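12월

드디어 봤다! 파위나 퐁시리 감독의 〈플리니르덴〉. 작년부터 보고 싶은 영화 목록 맨 위에 적어 놓고 상영 소식만 기다렸는데, 시네마 에드사이드에서 심야로 한 번 틀어 준다길래 저녁도 대충 먹고 뛰어나갔다. 좌석이 100석인 작은 관인데 앞줄 말고는 거의 다 차 있어서 괜히 내가 뿌듯했다. (이 감독 이름을 아는 사람이 이 동네에 이렇게 많았단 말인가.)

줄거리만 들으면 솔직히 좀 심심하다. 클롤스카라는 항구 마을에 등대 장부를 정리하러 온 여자가 있고, 하숙집 주인 코즈워프스키가 있고, 둘이 겨울 내내 같은 부엌을 쓴다. 끝. 나는 당연히 연애 영화일 거라고 생각하고 앉아 있었는데 삼십 분쯤 지나니까 등이 서늘해지기 시작했다. 코즈워프스키가 장부의 숫자를 외우고 있는 거다! 여자가 페이지를 넘기기도 전에 "2823"이라고 중얼거리는 장면, 그때 객석에서 누가 숨을 훅 들이마셨는데 나였을지도 모르겠다.

그 숫자가 뭔지는 끝까지 말해 주지 않는다. 배 번호 같기도 하고 날짜 수 같기도 하고. 집에 오는 버스에서 2823을 365로 나눠 봤더니 7년하고도 몇 달이 남는다. 남편이 사라진 게 7년 전이라고 했던 것 같은데 확실하지 않다. 한 번 더 봐야 한다, 진짜로.
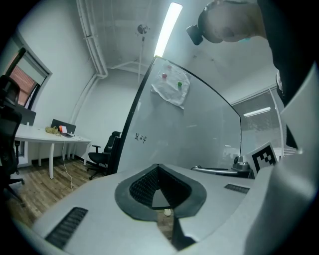 화이트보드 앞에서.

제일 좋았던 건 부엌 장면들이다. 카메라가 늘 문간에 서 있어서 우리도 그 집에 초대받지 못한 손님처럼 엿보게 된다. 주전자 소리, 의자 끄는 소리, 그리고 긴 침묵. 특히 둘이 생선 가시를 바르면서 아무 말도 안 하는 롱테이크는 20분이 넘는다고 어디서 읽었는데, 체감으로는 오 분이었다. 그 사이에 창밖이 낮에서 밤으로 넘어가고, 여자가 처음으로 코즈워프스키를 똑바로 쳐다본다. 그게 다인데 손에 땀이 났다! 액션 영화 보면서도 이런 적이 별로 없는데.

그리고 코즈워프스키라는 인물. 수상한 짓은 다 하는데 미워할 수가 없다. 눈 오는 날 여자의 장화를 난로 옆에 돌려 세워 놓고는, 들킬까 봐 다시 현관에 가져다 놓는 장면에서 나는 완전히 넘어갔다. 죄지은 사람의 다정함이라고 해야 하나, 다정해서 더 무서운 거라고 해야 하나. 감독은 어느 쪽인지 정해 주지 않고 그냥 장화만 오래 보여 준다. 전작 단편 3편도 다 찾아봤지만 이렇게까지 인물한테 바짝 붙어 있는 건 처음이다. 단편들은 더 차갑고 농담도 많았다.

아쉬운 점도 적어 두자. 중간에 나오는 우체국 직원 이야기는 나한테는 좀 길었다. 편지를 빼돌린 게 그 사람이라는 건 등장하자마자 알겠던데 굳이 자백까지 시켜야 했을까? 음악도 거기서만 유난히 커진다. 그래도 그 직원이 자백하고 나서 우표를 한 장씩 도로 서랍에 넣는 손은 좋았다. 손을 참 잘 찍는 감독이다.

마지막 장면은 나중의 나를 위해서 자세히 안 쓴다. 잊어버린 다음에 다시 보고 또 놀라고 싶으니까! 등대 불빛, 빈 의자, 그리고 부엌문. 이 정도만 적어 놓으면 기억이 나겠지.

끝나고 불이 켜졌는데도 사람들이 바로 안 일어났다. 옆자리 아주머니가 나한테 "그래서 그 양반이 한 거예요?" 하고 물으셔서 복도까지 같이 걸으며 한참 얘기했다. 아주머니는 코즈워프스키가 범인이고 여자도 처음부터 알고 있었다는 쪽, 나는 여자가 생선 장면에서 알아챘다는 쪽. 듣고 보니 초반에 여자가 열쇠를 두 개 받는 장면이 있어서 아주머니 말이 맞는 것도 같다. 열쇠는 생각도 못 했네.

집에 오니 열두 시가 넘었고 배가 고파서 라면을 끓였다. 내일 일찍 일어나야 하는데 잠이 안 온다. 극장 홈페이지를 보니 추가 상영 얘기는 아직 없다. 표 풀리면 이번엔 언니도 끌고 가야지. 언니는 느린 영화라면 질색을 하니까 미스터리라고만 말해 둘 생각이다.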